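Hello again from the Larnholm end of the valley

April already, and my desk looks like a paper recycling bin fell over on it. I promised last time I'd tell you how the great family recipe rescue is going, so pour yourself something and I'll catch you up.

The short version is that my grandmother's recipes lived in shoeboxes, my mother typed up a bunch of them in the nineties, and then the rest of us scribbled over everything for years. I've now got 320 cards scanned, plus a folder of typed ones off the old family computer, and there are 36 that I can't read at all. Grandma wrote in pencil, on the backs of feed store receipts, usually with butter on her hands. There's one that just says "Manolakis cake, the good way" and then a list of amounts with no ingredients. I've baked it twice on guesswork. The first one was a brick, the second one my neighbors finished before I'd sat down (so I'm calling that progress!).

The typed folder has been a real treat to go through. Mom added little notes at the bottom of everything, like "too sweet for Dad" or "double this for Udum," back when we all drove up there every summer and fed the whole lake. I'd forgotten she did that. I had to stop for the evening after the plum dumplings one.
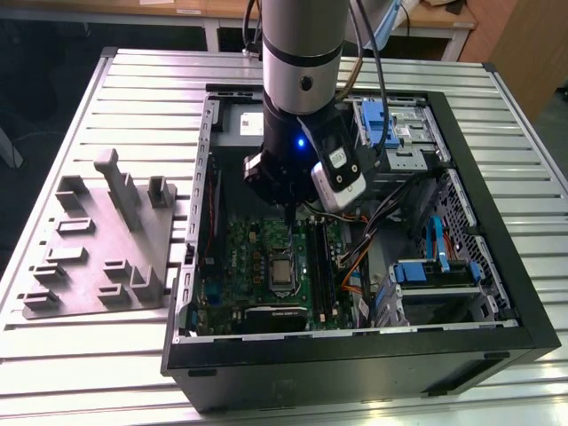 What I need from you

If you've got a copy of anything from the old Proltovley church cookbook, even one page with half of it missing, please send me a picture of it. I'm after the pickled beets and the walnut roll most of all. Areti Gkikas already mailed me her copy of the fish soup, with three different people's handwriting on it and a big argument in the margin over dill. Areti, I'm on your side, more dill.

I'm also looking for anyone who remembers what "a blue cup" of flour meant. Grandma's blue cup broke before I was born and every cousin gives me a different size. My best guess is a bit more than a regular cup, and the biscuits seem happy with that, but I'd love to hear yours.

Next issue I'll print the dumplings, Mom's note and all.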